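The Left Arm

The call came from Clalbridge at ten to six, and Hendrik Xaba took the van because Holmgren's knee was bad and the van was an automatic.

"Which cell?" Holmgren asked.

"Vitus. It's the left arm again."

They had put the snack counter together in December, two arms and one table, and since then the left one had been opened up 3 times. Idahosa, who ran the shift, met them at the door with the fault sheet. The arm had placed 157 items without trouble and then begun to let go early. She had written down the height of every drop. Holmgren read the sheet twice and put it in his shirt pocket.

"Did you change the finger pads?"

"You told me not to."

"Good."

Xaba plugged in the laptop. The grip force was set where he had left it. The wrist offset was wrong in the second decimal place, a number he knew by heart, and he didn't like seeing a different one there. He typed the old value in and ran the arm at a crawl, with his thumb on the stop button. 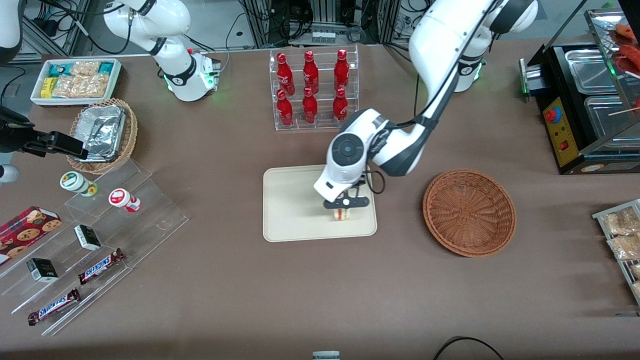

"Hold it there," said Holmgren.

Xaba held it there. Holmgren bent down with his hands on his knees and watched the fingers for so long that Idahosa went off to answer the phone and came back.

"Cable," he said. "It pulls when the wrist turns. Not much."

"It was clipped down."

"It was clipped down by me. I gave it no slack."

Xaba looked at him. In eleven years he had not heard Ragnvald Holmgren say that about his own work. The old man was already feeling in the bag for the small cutters.

They moved the clip and turned the wrist by hand, one way and then the other. Holmgren signed the sheet, wrote Jul 15, 2019 beside his name and gave Xaba the pen.

"Run 300," he said. "If it drops one, ring me."

"You're not staying?"

"You know where the clip goes."

He went out to sit in the van. Xaba pulled a stool over, set the counter to nought and pressed start.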